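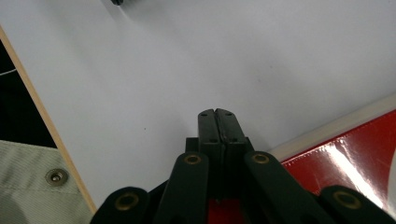

Adi Menon asked in April if the reading evenings in Skimham could start without waiting for the second room, and we followed this advice.

Search this site Type and press Enter

Home Projects Reports Contact

The evenings are open now, and 15 families come often. From your grant we spent 1,190 on books and 500 on lamps and heating. The rest is kept for the spring.
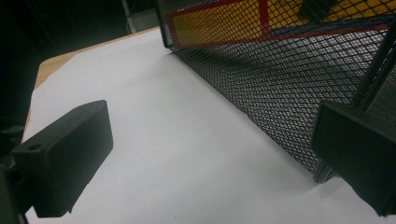 The translation of the Khúc stories goes slower than we planned – the first translator left us, and Souad Nasr does this work alone. She has finished the first part. We ask you kindly to move the date of printing to the summer. The budget for printing stays the same.

Contact Wivovness Library Fund | © Wivovness | Back to top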